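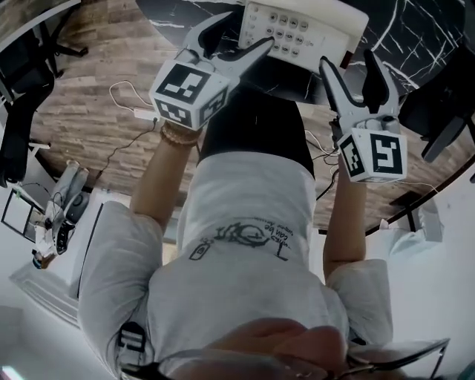 Handheld demos, marker cubes, and a replay that misses the keypad

yatziri_m
8 Oct 2024
Trying to get a policy to press buttons on a desk phone. Demos are all handheld grippers with a fiducial cube on each one, head camera looking down, no teleop. Pose tracking looks clean when I plot it. Then I replay a trajectory open loop on the arm and the fingertip lands one key over, sometimes two. I've got 100 demos so far and was going to push to 1000 before training again. Tracking is done with Lulteo, default settings.

drovero
Don't collect another 900 of anything until replay works. If the labels are wrong, you'll just have more wrong labels.

kettle_logic
I'd be less strict. Open loop replay is a harsh test and a closed loop policy can soak up a small constant offset. We trained on worse than that.

drovero
Soak it up with what? The keys on a phone are small and right next to each other. And she hasn't said the offset is constant. Yatziri, is it?

yatziri_m
No. It's worse on the right hand and it changes with wrist angle.

drovero
Then it's your cube-to-fingertip transform, or the detector flipping when it only gets one face of the cube. Single square marker pose is ambiguous when it's small and nearly face-on. Lulteo's smoother will happily hide a flip and give you a pretty plot.

Gallegos11
Everyone blames the flip. Check time sync first. If the gripper width comes in over a cable and the pose comes from video, those are two clocks. We were 3 frames off for months and I'd have sworn it was calibration.

kettle_logic
Sync doesn't explain it getting worse with wrist angle.

Gallegos11
It does if she rotates the wrist while she's moving in. Which most people do when reaching for a keypad.

MMontes
Both of you can be tested in ten minutes. Rest one fingertip on a key, hold it there, and swivel the wrist. The computed tip should stay put. If it draws an arc, your transform is bad. If it jumps, it's the flip. Then tap the table hard a few times and line up the gripper signal with the video. I don't buy the "more data fixes it" line either, every time I've seen it tried in this forum the person comes back in March with the same plot.

yatziri_m
Did the swivel. Left is a tight blob. Right draws an arc, no jumps. I printed a new cube for the right one and reused the old transform file.

kettle_logic
OK, fair. I'd still train on the left hand demos while you fix it.

drovero
Fine, but see if it beats replaying the nearest demo. I've read too many "it learned to dial" posts where the phone never moved.

Gallegos11
Still waiting on the tap test.

yatziri_m
Doing it after I recalibrate. Is the Bestik solver any good for the transform or should I just fit a sphere to the swivel data?

MMontes
Sphere fit gets you the tip position but no orientation. Start there and leave Bestik alone until you need the rest.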